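## 4. Folding and putting away the cloth

By now you have the Ilholm table set up, the top wiped down, and the cloth out of its bag. This section takes you through folding it, and I would ask you to read it once all the way through before you start, even if you have folded a thousand cloths in your life (so had I, and I still got the first few wrong). The Ilholm cloth is cut a little longer one way than the other, and everything goes more easily once you have found out which way that is.

### 4.1 Before you begin

Clear a space in the middle of the table. You don't need the whole top, but you do want room on all sides so that no corner hangs over and drags the rest along with it. If you keep a lamp nearby, move it so that it shines across the surface - low light from the side shows up creases very kindly, and you will be glad of it at step 5.

> **Caution:** Take off rings and bracelets with raised settings. The weave is finer than it looks and a pulled thread can't be pushed back in again.

### 4.2 Opening out a bunched cloth 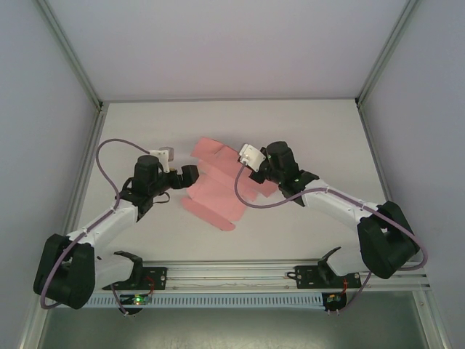

Most people begin by grabbing the middle and shaking, and I understand the temptation, but please start from an edge. A cloth that has been dropped in a heap nearly always leaves you something to work with. The pink one has a few straight edges and flaps sticking out of the folds, and a narrow strip running off to one side, and any of those is a better place to take hold than the top of the pile. Go gently, follow the edge along with your fingers, and sooner or later you will arrive at a corner.

1. Find a free edge and pinch it lightly between finger and thumb.
2. Slide along the edge until you reach a corner. Hold on to it.
3. With your other hand, carry on along the next edge to the second corner.
4. Lift both corners a hand's width off the table and draw them apart. Let the rest of the cloth trail on the table while you do this.
5. Lay the cloth down and smooth it from the center out toward the edges with the flat of your hand.

**Note:** If the two corners won't come apart, you have probably picked up opposite ends of a diagonal with a layer caught between them. Put everything down and go back to step 1. It is quicker than trying to untangle it in the air, and I say that as someone who tried for years.

### 4.3 Making the folds

Turn the cloth so that a long side is facing you. The hem stitching should be underneath - run a fingertip along it and you will feel the ridge.

6. Bring the near edge up to meet the far edge. Match the corners first and let the middle look after itself.
7. Smooth from the fold outward.
8. Bring the left side over to the right and match the corners again.
9. Fold once more in the same direction if you are using the narrow Makris drawer. For the wide drawer, stop at step 8. 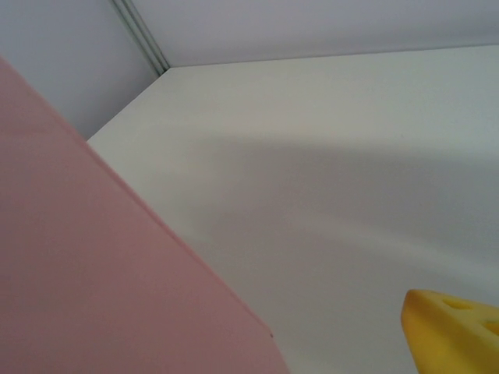
Press each fold down with your palm and leave it at that. There is no need to run a thumbnail along it, and please don't, as a hard crease will show on the table the next time you spread the cloth out, and those take a good while to relax. A soft, rounded fold is what we are after.

> **Caution:** Never iron the cloth once it is folded. If it needs ironing, open it out fully, use the low setting, and let it cool flat before you return to step 6.

### 4.4 Storing

Lay the folded cloth in the drawer with the rounded fold toward you, so that you can lift it out in one piece. You may stack 2 cloths in the narrow drawer. A third will fit if you push, but it comes out looking as though you pushed.

For the months when the table isn't in use, slip the cloth into the Gridberg cotton sleeve and tie the tapes loosely. We open ours up every November, refold along different lines, and put it back, and that has kept the color even.

Replacement sleeves are listed in the back of this guide under part number 2762. Questions about cloths bought with the older Zunel table are best sent to Oluf Lykkegaard, whose address is on the inside cover.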